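Feb 24, 2025

# Microwave jobs with grippers: tips after the bun business

We had a fault at the Sugden workshop this month and it has changed how we do the heating-up jobs. Nothing caught fire, but it could have. I've written the tips down in one place for anyone who does kitchen tasks with the hand-held grippers, or who lets the arm at Urkamby do them afterwards.

## What went wrong

The arm was set to warm one bun for 40 seconds. The microwave was the sort with two knobs and no buttons. The arm took hold of the timer knob, turned it, and its fingers slipped off the edge. It tried again from where it thought the knob was, and the second turn went on top of the first. The bun had minutes instead of seconds. Hashini Hettiarachchi smelt it from the next room and pulled the plug.

The bun was black in the middle and looked nearly fine on the outside. The plate was too hot to touch and had a hairline crack. We kept the log, and the slip is at step 203 of 439. After that the arm carried on as if all was well, right up to reaching for the door.

There were two causes. The finger pads had worn smooth, and the program had no check on where the knob had ended up. Either one on its own we would probably have got away with.

## Before you start

- **Rub a thumb over the pads.** If they feel shiny, change them. Wiping with a damp cloth helps with flour and grease but does nothing for wear.
- **Put the microwave on a table that doesn't rock.** Push down on each corner first. A door being pulled by a gripper puts more sideways force on the oven than a hand does.
- **Keep the plug where you can reach it** without leaning over the oven. If the socket is behind furniture, use a different socket. Don't run the lead under the plate or the door.
- **Leave room for the door.** It needs to swing all the way. A door stopped halfway springs back and will knock a plate.
- Charge the grippers the night before. One going flat with a hot plate in it is no fun.

## Practising the job

Do the whole thing cold first, with the oven unplugged at the wall. Open, plate in, close, turn, open, plate out. Vilém Bartoš does ten of these before he lets anyone put the power on, and I've stopped teasing him for it.

Use a plate with a bit of a rim. Flat ones slide off the fingers. Set it down in the middle of the turntable, because a plate that sits to one side can catch on the wall and stall.

Take the fingers right out before you touch the door. Metal inside a microwave is the other way to have a bad afternoon, so look for anything loose on the gripper – rings, clips, screws – and check again once the fingers are clear.

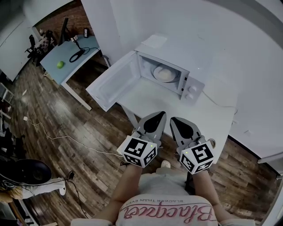

*Plate on the turntable, door wide open, grippers outside the oven.*

## Turning the knobs

1. Turn the power knob first and leave it on low.
2. Grip the timer knob across its full width.
3. Turn once, let go, and look at the mark.
4. If the fingers slip, stop. Turn the knob back to zero by hand before trying again.

Step 4 is the one that would have saved the bun. The arm now has the same rule: after any slip it stops and waits for a person.

Fidel Aravena has also put a plug-in cut-off timer on the wall socket, set to 86 seconds. It's a cheap thing and it doesn't care what the knob says. Our longest job is a minute, so there is enough slack.

## If it goes wrong anyway

Leave the door shut and switch off at the wall. If there's smoke, keep it shut until the smoke has gone. Don't use the grippers to fetch the plate out, as the pads go soft with heat. Oven gloves, and somewhere heatproof to put it.

For the smell, a bowl of water with half a lemon in it, three minutes on high, then leave it standing with the door closed. Ours took two goes. The cracked plate went in the bin, and spare pads are in the drawer marked Tirkach.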